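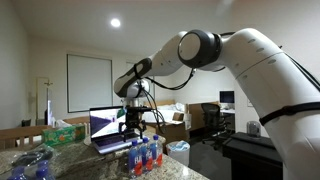

Item 4, counter surface: bottled water near the front edge, open laptop behind.

Quinlan Building, Suite 748
Countertop, Liquids and Outlets Checklist
Interval: every 3 months
Current round: July
Inspector: Senan Mulcahy
Client: Mindgate

Ratings: OK = acceptable. C = acceptable with comment. F = fix before next round. N/A = not applicable.

Section A. Stone and edges

1. Counter slab free of cracks, chips and open seams: OK
Comment: Speckled stone in beige, grey and brown. The pattern hides fine cracks under overhead light, so the surface was checked with a flashlight held low and by fingertip along the full 96 inches. One shallow pit at the wall side, already on the last report, no change in size.

2. Front edge and corners smooth, no sharp spots: C
Comment: Edge is smooth. The corner closest to the walkway is at hip height and has a tight radius. Recommend a clear corner guard. Carried over from the previous round.

3. Sealer condition (water drop test, 10 minutes): C
Comment: Drop held its shape at the wall side and darkened the stone slightly near the sink. Reseal the sink side with Ceten Stone Sealer and repeat the test after the cure time on the label. The rest of the slab does not need treatment this round.

Section B. Liquids and electronics

4. Drinks kept apart from electronics: F
Comment: Three water bottles with blue caps and blue labels, one with lettering that reads as FIJI, stand in a slanted row near the front edge. An open silver laptop is directly behind them with the screen on. Caps are in place on all three. The house rule asks for separation whether a container is capped or not. Move the bottles to the shelf side, or the laptop to the desk.

5. Containers set back from the counter edge: F
Comment: Same bottles as item 4. The setback line in the house rules is one hand width. Whoever sets out water for the room should place it behind that line.

6. Absorbent towels within reach of the counter: OK
Comment: Roll and holder under the wall cabinet. Spare roll in the second drawer.

7. Laptop on a level, stable surface with the full base supported: OK
Comment: Base lies on the slab. No rocking when the palm rest was pressed. Battery vent area was not covered by paper or cloth.

8. Screen locked when left unattended: N/A
Comment: User was in the room during the visit. Not a rated item under this checklist, but the line stays on the form at Mindgate's request.

Section C. Outlets at the counter

9. GFCI outlets trip and reset with the test button: OK
Comment: Both outlets tested twice. The left one resets with a stiff button. Log it and compare next time.

10. Cover plates tight and undamaged: C
Comment: One screw on the left plate was a half turn loose. Tightened during the inspection.

11. Posted load limit readable: F
Comment: The 800 W card above the right outlet has faded to the point where the number can be read only from close up. Replacement card to come from Garkitz. Until then a handwritten card is acceptable if the figure is at least 1 inch tall.

Section D. Floor in front of the counter

12. Floor surface even, no lifted edges: OK

13. Mat lies flat and does not slide: C
Comment: Mat has a slight curl at the sink end. Turned over and left weighted overnight it should flatten. If the curl is still there at the next round, rate it F.

14. Wet floor sign available: OK
Comment: Stored behind the door. The hinge is cracked but holds.

Follow-up

Items 4 and 5: same day, by the suite user. No work order needed.
Item 3: reseal, Garkitz. Keep the sink side dry for the period stated on the product label.
Item 11: new card, Garkitz.
Items 2 and 13: recheck next round.

Note on item 4: the earlier version of this form combined drinks and cleaning fluids in a single line. They are now rated separately, and cleaning fluids have moved to the cabinet checklist. Ratings for item 4 should not be compared with rounds done on the old form.

Checked by: S. Mulcahy
Copy to: Mindgate, Garkitz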